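Emomard Opens Its First Lost and Found Swap Shop in Haltametti

HALTAMETTI, December 2018

Hi everybody, Ketsara Kongkaew here, and I get to write this one myself because our press person is on vacation and I begged. So forgive me if I ramble a bit!

Emomard is opening a swap shop. It's on Vokley Street, two doors down from the old Hellwig bakery, and it's the thing I've wanted to do ever since I moved to this town with one suitcase and no winter coat. You bring in something you don't need, you take home something you do, and no money changes hands. If you have nothing to bring, come anyway and take what you need.

We ran a trial in November out of the back half of the library basement, and I figured we'd get a few bags of paperbacks. We got 978 items in 15 days. Coats, lamps, a bread machine with the manual still taped to the lid, so many mugs. My business partner Qiuyue Wei spent a whole evening matching up mittens on the floor and told me it was the best night she'd had all fall (I believe her, she was humming).

The new place has room for 100 feet of shelving, and Qiuyue painted every bit of it yellow over my objections. I wanted green. It looks great and I've had to say so several times now.

We've also got a corner for the small stuff, the cases and slippers and odds and ends that live at the bottom of everybody's closet. I have a real soft spot for that corner. People walk right past the nice coats and go digging there first, and I do the same thing in other people's shops. 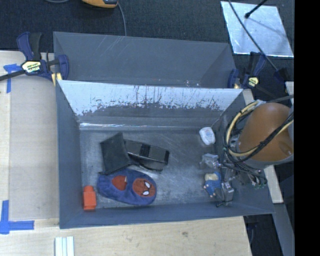

Page 38

A few practical things, since my inbox is already filling up. We take clothes, shoes, kitchen things, books, toys and small household items. Please wash what can be washed. We can't take mattresses, car seats or anything with a gas tank, and yes, somebody did ask about the gas tank. Big furniture can go on the corkboard by the door, with your phone number and a rough idea of the size.

There's parking behind the building, but the entrance is narrow and easy to miss, so look for the blue mailbox and turn right after it. The front door has a ramp, and there's a bench inside if you're waiting on somebody who likes to browse. We'll have coffee on all day for the opening, plus Qiuyue's ginger cookies, which go fast!

Reporters are welcome to stop by before we open the doors. I'm happy to talk your ear off about coats, and Qiuyue will answer the questions that need real answers, like how the lease works and who pays the heating bill. Just ask for either of us at the counter, or leave a note with your name and number in the mailbox if we're out hauling boxes.

Contact: Ketsara Kongkaew or Qiuyue Wei, Emomard Swap Shop, Vokley Street, Haltametti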